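Print this page | E-mail this page

Havholm Food and Drink Festival: notes of the October planning meeting

We met in the upstairs room at the Suvix cafe, which had very kindly kept the kitchen open for us, and there was soup and a rather good seeded loaf before we got going. The meeting started at 7 in the evening. The notes of the last meeting were read through and agreed, after a small correction: the smoked fish stall asked for two tables last time and had been put down for one.

Stallholders. We have 28 traders signed up, more than we have ever had, and it was lovely to hear how many of them are coming back after last year in spite of the wind. Two cheesemakers have asked to be side by side and would like to share a fridge. Agreed, so long as they bring their own extension lead. The meeting talked for a good while about whether we now have too much cake. The feeling was that we probably do, but that it all sells, and that the bakers who applied in good time should not be turned away at this stage. Any further cake applications will go on a waiting list.

Pie competition. Vandance Bakery has offered to give the prize again, a hamper and a day in their bakehouse, and the meeting was very grateful. Last year's rules said "a savoury pie" and left it at that, and we all remember the long discussion over the one with only a lid. After some to and fro it was agreed that a pie must have pastry underneath as well as on top. Entries are limited to 20 and should be on the table by 11 in the morning.
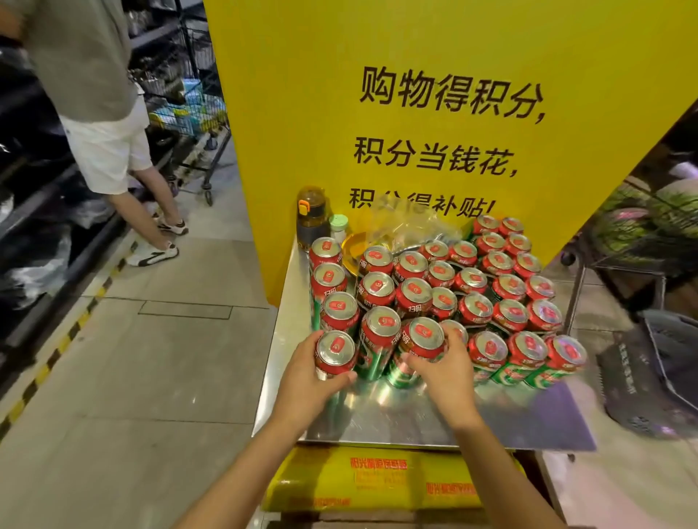

Judging will be done in pairs, as before, with a proper break for water and a sit-down halfway through. Marks for pastry and filling will carry equal weight. We will ask entrants to write out the main ingredients on a card, including any nuts, milk or egg, and leave it beside the pie.

Tasting tent. The Ngata supper club would like to cook in the tent in the afternoon, with small plates of mussels, flatbreads and pickled vegetables. Everyone was delighted by this. They will need gas, and we must check with the hall whether bottles can be kept behind the tent overnight. Tickets were discussed at some length. It was left that plates will be paid for one at a time, and that we look again next year at selling tickets ahead.

Leaflets. We will print 1000, the same as before, although it was pointed out that a fair few were left over in a box. The map needs the new entrance on it, and the toilets, please, in larger letters.

Any other business. A request for live music near the coffee van was warmly received, but the van would like it to be a little further off. Somebody's blue casserole dish is still in the cafe kitchen and would like to go home.

The meeting closed at 9.15. Next meeting in November, same room, soup from half past six.

Comments (3)

pastryfan: Very glad about the bottom crust. Does a suet pudding count, or is that asking for trouble?

Hillside Kitchen: Could we go on the waiting list for cake please? It's mostly flapjack, if that helps.

marrowgrower: The casserole dish is mine, sorry! Will fetch it when I'm next passing.

Contact the festival | © Havholm Food and Drink Festival | Back to top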